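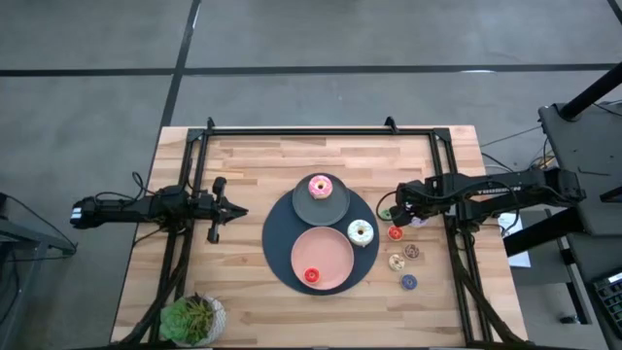

Donuts on and around a round mat, with a pink-frosted one on the gray plate.

Home | Food | Table | Subscribe

Chaltu Bogale has sold table settings at Leltirano for 3 years, and she starts with the mat. A dark one gives pale wood some contrast – plates come second.

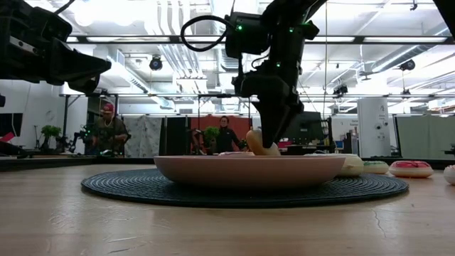
She likes pink dishes with donuts, in a shade close to the frosting. Sprinkles add enough color, so she skips patterned plates. Small donuts can go straight on the table if they are only for show.

Sign up for our newsletter. You can unsubscribe at any time.

© Kendon | Contact | Back to top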